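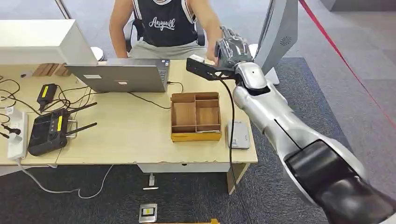 An open laptop on a light wooden desk, with a person seated behind it.

Benness Drudham (guitar)

The Drudham is a solid body electric guitar made by Benness, a small company that most players only know from the used racks. I've owned two of them and I'm the one who keeps adding to this article, so it's going to sound like me. If you have better information, put it on the talk page and I'll work it in.

Background

Benness started out making lap steels and little practice amps, and the Drudham was their first proper guitar. It was drawn up by Ji-hoon Ahn, who had been doing repairs for years and was sick of gluing headstocks back on. So he went with a bolt-on neck and a flat headstock with no back angle at all, and gave it the shorter scale he liked to play on. It's an odd mix on paper! You get the slinky feel of a short scale and some of the snap of a bolt-on, and I've never had one feel quite like anything else I own.

The first run was 170 guitars. I've seen people say online that it was more, but that's the number in the shop ledger and I'm sticking with it. After that the body got thinner and the heel was carved down, and those are the ones you mostly see for sale.

Body and neck

Early ones have a thick slab body with no belly cut, and they're heavy (mine made my shoulder sore after a long set). The later body is quite a bit slimmer. Some folks swear the slab sustains longer. I've had both plugged into the same amp on the same afternoon and I could hear a small difference, but the strings weren't the same age, so take that for what it's worth.

The neck is maple with a rosewood board. Early necks are chunky, nearly a full C all the way up, and the later ones are flatter at the back. Fret wire was tall on both. If you buy one with low frets it's been played a lot or leveled a few times, so check above the twelfth before you hand over any money.

Pickups and switches

This is where people get lost. The pickups are called Zembergs and they were wound by Bo-ram Shin, by hand at first. They're humbuckers but on the bright side, a bit closer to a fat single coil when you roll the volume back. There's a regular three-way toggle, and then two mini switches underneath it with no labels whatsoever. The one nearer the strings splits both pickups. The other flips the phase, and it only does anything when the toggle is in the middle, so a lot of guys decide it's broken and pull it out. Please don't! The guitar's worth more with it, and that hollow middle sound is half the fun.

The tone knob has a capacitor on the large side, so it gets muddy fast below five. I swapped mine for a smaller one and kept the old part in a bag in the case.

The Min

There was also a stripped-down version called the Min, with one pickup at the bridge, one volume and nothing else. It sold badly when it was new and of course now everybody wants one. Watch out for regular Drudhams that have been filled and refinished to look like a Min. Take the pickguard off and look for the neck pickup rout, which should not be there on a real one.

Serial numbers

Numbers are stamped on the neck plate on early guitars and moved to the back of the headstock later on. Plates get swapped, so an early number by itself doesn't prove much. The best check is the pencil mark in the neck pocket. Number 122 is the one that always gets brought up, as it left the shop with a left-handed neck on a right-handed body, and I was able to confirm that one with the owner on 11 November 2020.

Strings

They shipped with tens. I use elevens tuned down a half step, and the nut needed a little filing for the two low strings.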